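Speaker notes: Folding for People Who Don't
Clikcombe Community Hall, March 9, 2018

Slide 1. Wait for the chairs to stop scraping. Thank Perrin Storage for the tea and remind everyone the biscuits are for the break. They will ignore this.

Open with the confession. Last October I owned more than 300 items of clothing and wore 14 of them. The rest lived in a heap I referred to as "the spare room".

Slide 2. The kitchen table method. Put a cloth down first. Mine is red-and-white gingham, so sorting my jumpers looks like a picnic that went badly. Then a cardboard box at the back, left open, and folded things go straight in.

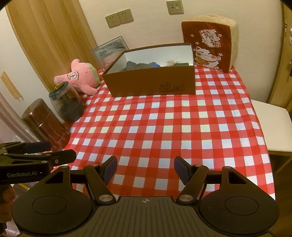 Greys and darks together, blues and greens wherever they fit. I don't sort by colour. People who sort by colour have already tidied and are showing off.

Say something here about cushions and plush toys. They don't fold, they take up half a box each, and they look at you. Leave them till last and then keep them, as you were always going to.

Slide 3. Knits. Pause for groans. Never hang them, unless you want shoulders like a coat rack. Fold flat, stripes facing up so you can find the thing in July. Softer pieces go underneath, and if the edges stick out, let them.
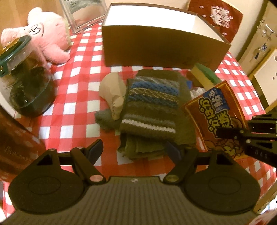 Anyone who tells you a thick striped knit can be folded into a neat little envelope is selling a course. Ours is free, apart from the gold coin at the door.

Snacks on the sorting table: allowed. Crumbs in the box: your problem.

Slide 4. Timing. Give it 90 minutes, then stop, even mid-sock. Questions. If the moth man is in again, take his last.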